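Hiridine Project: Progress Report to the Usitz Fund
Reporting period: from March to 12th November

Summary

The recording of tabletop tasks is under way at our Stolberg site and the first batches have gone to the training team at Paredes. Two of the three task groups in the work plan are being recorded now. The third, which covers folding and other cloth work, has been moved to the next period. Spending is within the agreed budget and we are not asking for any change to the total.

Work carried out

Most of the spring went on setting up the station and agreeing how a recording should be made. An operator guides the two-handed robot through a task from start to finish, and the movements of the arms and hands are stored together with the view from the head camera. Each recording is given a short written instruction, such as "put the cube on the tray" or "move the bottle to the left of the power strip". A second person checks the recording against the instruction before it is accepted.

The early sessions used plain blocks on a bare surface. The model trained on these did well with blocks and poorly with nearly everything else, so from the summer onwards we changed to household goods and began covering the table with different cloths. Objects are now laid out afresh between sessions, and we do not tidy them into rows. Cables, soft packets and long boxes are included on purpose, as these were the items the Paredes team asked for most often.

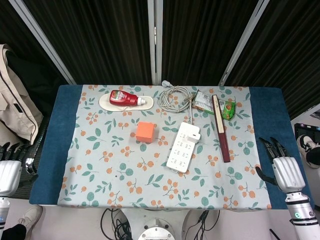
Tabletop station at Stolberg, with mixed household objects on a patterned mat.

Layouts of this kind take longer to record than the plain ones. The red squeeze bottle lies on its side across the tray, and the power strip has a cord running up to the coiled cable behind it, so the operator has to think about what else may move when one thing is picked up. We have kept a single cube in many of the layouts to give a link back to the early recordings.

Quality of the recordings

Almost 5 per cent of recordings in the last batch were rejected at checking. The usual faults were an instruction that could fit more than one object, and a hand resting in front of the object at the start of the task. Operators have been asked to bring both hands to the sides of the table before a recording begins. Failed grasps followed by a second try are kept and labelled as such. The training team finds them useful and would like more.

Problems and delays

Recording stopped for five weeks while a wrist joint on the right arm was away for repair. We used the time to go back over older instructions and rewrite the vague ones, but the lost sessions have not been fully made up. This is the main reason for moving the cloth work.

The patterned mats caused some trouble at first. Thin objects lying on a printed cloth were often missed by the software that suggests labels, and these had to be corrected by hand. An updated version is being tried at Paredes. Until it is ready we are allowing extra checking time for each batch.

Plans for the next period

We will finish the two current task groups and then start on the cloth work, beginning with napkins and small towels. We also intend to record in a second room at Stolberg with different lighting and a lower table. A shared test set will be put aside before that move, so that results from the two rooms can be compared fairly. The data agreement between Stolberg and Paredes needs to be renewed before the next batch is sent, and a draft will reach the Fund for comment with the quarterly accounts.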